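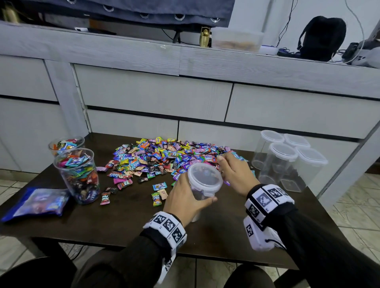
Fig. 1. Sorting mixed sweets by hand into tumblers and lidded square containers.

Small Goods Handling, Unit 3: Sorting and portioning from a mixed heap
Handout for the evening course, Mendanholm
Teacher: Titilayo Adeyemi

Please read these notes before the practical part. Last time many of you asked me why we spend a whole evening on sweets. The answer is that wrapped sweets are a very good material for learning. They are light, they are cheap, they do not break when they fall, and the wrappers give you several ways to divide them. What you learn with them you can use later for screws, buttons, tea bags or seed packets.

1. Words we use

Heap: the goods as they come out of the bag, before anybody has put them in order.
Stray: a piece that lies apart from the heap. In Fig. 1 there are a few strays near the edge of the table, among them two with the "Frutal Plus" wrapper.
Vessel: anything we fill. It can be a tumbler, a box, a jar or a bag.
Key: the rule by which we sort. Colour is a key. The name on the wrapper is another key.
Rest: what remains when all vessels are filled or when no key fits.

2. Choosing the key

Decide on the key before you touch the heap, and write it on your sheet. A beginner usually takes colour, because the eye finds it quickly. But look at the heap in the figure: purple, pink, blue, green, yellow, red, black and tan. If every colour must have its own vessel, you need eight vessels, and then you still have the wrappers with two colours. Where does a green and red wrapper go? You must have an answer to this before you begin, and the answer must stay the same until the end.

The printed name is slower to read but it makes fewer groups. In our material many pieces say "Relaxa" and some say "Frutal Plus". The difficulty is that a wrapper can lie with the name down or upside down, so you have to turn it. Allow more time for this key.

In the workbook by Siddiqui (the green one, chapter 2) there is a third way, which is to sort by weight. We will not do it this term.

3. Arranging the table

Put the heap in the middle, where both hands can reach it. Vessels stand at the sides. I prefer the tall ones on the left and the boxes on the right, in two rows, as in the figure, but a left-handed person may want to change this. Clear plastic is best, as you can check the content through the wall without lifting anything.

Keep the front edge of the table free if you can. Strays roll down from there, and then you are under the table and have lost your rhythm.

The bag may stay on the table while there are still sweets in it. Put it in a corner and take from it only when the heap is low. Do not work from the bag and from the heap at the same time.

4. Working with two hands

One hand holds the vessel, the other hand picks. Bring the vessel close to the heap, so that the picking hand makes a short way. Take single pieces in the beginning. When you are sure with the key you can take two or three of the same kind together.

Please do not press the sweets down to make more room. A tumbler is full when the top piece lies at the rim. Close the lid of a box only when you have looked at it from the side.

5. Order of work

Write the key on the sheet.
Place the vessels and open the lids.
Pour out part of the bag.
Collect the strays first and put them back to the heap.
Fill one vessel completely, then go to the next.
Look through all walls for wrong pieces.
Put the rest back into the bag.

6. Task for next week

Each pair gets 200 sweets and a set of Turer boxes from the cupboard. Sort once by colour and once by name, and note the minutes for both. Then write half a page – which key would you choose if the heap had 2000 pieces, and what would you change on the table? Students who work at Lorkana may describe how it is done in their packing room instead.

Hand in the sheets by Wednesday, July 9, 2025. Boxes go back with the lids on.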